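Drorkadent Linen Room Records: Data Card

Summary
Wrist camera recordings of a robot arm working with cloth, collected by Drorkadent at the Hinitz laundry. The set holds 600 recordings from 6 workstations. Release 2 replaces the April release.

Staffing during collection
Staff at Hinitz kept their posts and pay grades. Attendants who had folded by hand moved to sorting, inspection, and supervision of the arms. Each attendant may stop an arm at any time without giving a reason.
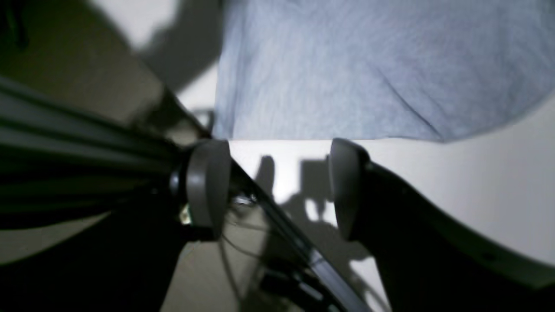 Written comments from staff are stored in the folder "comments" and number 127. Many concern pace and the loss of conversation at the folding tables. They should be read together with the recordings.

Limits
The recordings may not be used to rate individual employees. Requests for other uses go to the Drorkadent data office.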